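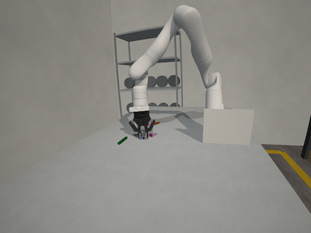
Figure 2.1 Simulated arm with its gripper over a small blue piece.

Chapter 2
Showing the Task

A robot can be taught without writing out each motion. A person moves the arm by hand, or steers it from a distance with a controller, and the joint positions are recorded along the way. Each recording is called a demonstration. This chapter covers both methods, starting with remote control in simulation. The Rurkdale exercises use 17 demonstrations of one pick. Section 2.2 explains how to trim pauses from a recording before it is replayed.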